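Cell Notes: the rack cell, and whether the simulator is earning its keep

Regular readers will know my view of simulation, which is that it is a very good way of finding out how a robot behaves in a room that doesn't exist. I have been asked to be fairer about it this time. The Malgate site has spent most of the spring building its rack-servicing cell in software before bolting anything down, and the claim doing the rounds is that this has saved weeks. I went through the set-up notes and sat in on two sessions at the screen, and I came away less hostile than I went in, though not by as much as the Malgate team would like.

For anyone who has missed the earlier pieces: the cell is one arm on a fixed pedestal and one equipment rack. The arm is supposed to reach into the rack, take hold of a unit, draw it out and put a replacement in. The project is called Wandach, for reasons lost in somebody's inbox. It has a small budget and a large number of people who drop in to look at it.

What the software is for

The case for doing it this way goes like this. The expensive mistakes in a cell are the ones you make with a drill. Put the pedestal in the wrong place and you have four holes in a good floor, an arm that can't get its elbow round the corner, and a morning with the filler. In the model you can drag the pedestal along, run the job again and look at the result before your tea has gone cold.

All true. I have no quarrel with it. My quarrel is with the step after, when someone reads a figure off the model and writes it on a drawing as though it had been measured. The first layout had the pedestal 90 mm further from the rack than the current one, and every run in the model passed. It was moved because a fitter looked at the drawing and asked where the cable was going to go. The model had no cable. It still has no cable, and as far as I can see it isn't going to get one before the summer.

That is a small thing to be cross about, but anyone who looks after arms for a living will tell you how many of their callouts begin with a cable. It snags, it rubs, it pulls tight at full reach and the last joint starts throwing faults that look like a motor going. A layout that takes no account of it is a layout for half a robot.

Setting up the base

The order of work at Malgate is sensible and I'd recommend it to other sites, with or without the screen. The base comes first. The pedestal goes in, the arm goes on it, and nothing else is placed until the base position has been agreed and written down. Then the rack is placed relative to the arm. A good many cells get built the other way round, with the rack going wherever there's room and the arm having to make do.

After that comes the reach check. The arm is sent to each working height on the rack in turn, from the lowest unit upwards, and held there. You look at three things: whether it gets there, how close the elbow comes to anything, and how far each joint is from the end of its travel. The low positions are the bad ones. An arm on a short pedestal folds up on itself when it works near its own feet, and a position that counts as reachable can leave you with no room to pull.

Pulling is where I part company with the reports. The summary from the second round says the extraction move was run 657 times with no failures. Very good. In every one of those runs the unit slid out of the rack as if it had been buttered. Real units stick. The slides get grit in them, the rack gets knocked out of square by a trolley, somebody does up a screw too tight, and the force you need goes up by an amount that the person with the screwdriver can feel and the model can't. I asked what friction value had been used and was told it was the default. I asked where the default came from and was told it was a reasonable one.

There is a plan to put this right. A borrowed rack is to be set up on the bench at Zarik, and the pull on a clean slide, a dirty slide and a slide with the rack leaning will be measured with a spring balance. I am all for it. It will take a day and cost next to nothing, and it ought to have come before the 657 runs.

The screws

Another matter I would like settled before anyone orders a tool is the screws. Rack fronts are held with screws, and a machine that swaps units has to deal with them or someone has to take them out beforehand. The present answer is that someone takes them out beforehand. This has been described to me as a phase one assumption. I have met phase one assumptions that were old enough to vote.

If a person has to walk over, undo the screws, step back, let the arm do its pull, and then walk over again and do the screws up, it is fair to ask what the arm has saved. The pulling was never the slow part. I'm told the units are heavy and that the lift is where backs get hurt, and I accept that as a proper reason. Then let us say so in the project aims, and stop talking about running unattended overnight.

Lighting and the camera trouble

Wandach uses vision to find the face of the rack and work out how square it is to the arm. Here the software has done better than I expected, and I'm happy to give it the credit. Dark equipment with hard light on it is horrible to see properly. Edges vanish, the gaps between panels hardly show, and a strong shadow makes a much better line than the real edge next to it. The model lets you move the light about and find the bad angles cheaply.

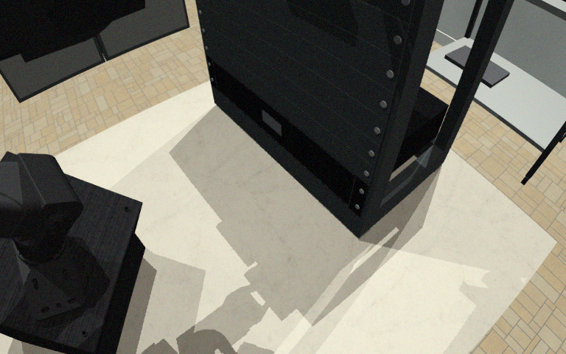 The Wandach model at the rack end: arm base at lower left, rack on its platform, and the shadows that vision has to cope with.

In one of the sessions I sat in on, the edge finder was locking on to a shadow and reporting the rack as twisted. The operator swung the light round, ran it again and it came right. Then it was swung halfway back and it went wrong again. We did this for most of an hour and ended up with a fair idea of where the lamp must not go. To do the same on the floor you would need a lamp on a stand, a helper and a lot of patience, and you'd have stopped after the third try.

So that is a proper saving. I'd add two cautions. The first is that the light in the model stays where it's put. The real bay at Malgate has a roller door on one side, and at four in the afternoon in May the sun comes in under it at just the height to be a nuisance. The second is that nothing in the model gets dirty. A lens with a thumbprint on it sees a different rack.

Looking after it

The maintenance sheet for the cell runs to a page, and most of it is what you'd expect. Check the pedestal bolts against their paint marks at the start of the shift. Wipe the lens. Send the arm to its home position and see that the alignment marks meet. Touch off on the reference corner of the rack and write down the error. If the error is more than last time, find out why before doing anything else, and do not simply re-teach the point.

I would put that last line in larger type. Re-teaching is the most natural thing in the world. The arm misses, you jog it across until it doesn't miss, you save, you go home. Do that for a month and the program is full of small corrections for a bolt that has been working loose the whole time. The old palletiser at Noh ended its days like that, with every position in the program altered and a base you could rock with your foot.

The sheet also says the pedestal bolts are to be re-torqued after 200 hours. I asked where the figure came from. It came from the sheet for another cell, which has a heavier arm and a different floor. It may well be all right. I'd sooner see them checked early and often to begin with, and the interval stretched once there is something in the log to justify it.

What the sheet doesn't say is who updates the model when the real cell changes. Someone will shim the rack. Someone will move the lamp. In six months the picture on the screen and the thing on the floor will have gone their separate ways, and a new program tested on one will be loaded into the other. If the model is to be kept, it needs a line on the sheet and a name beside it, the same as the lens and the bolts.

Where that leaves us

The layout work has been useful and the lighting work more so. The extraction figures I would leave out of any presentation until the spring balance has been to Zarik. The screws need a decision. The cable needs drawing in, even badly, even as a fat grey sausage that only tells you roughly where it can't go.

Floor marking at Malgate is due to start once the base position is signed off. I have asked for the marking to be done in chalk.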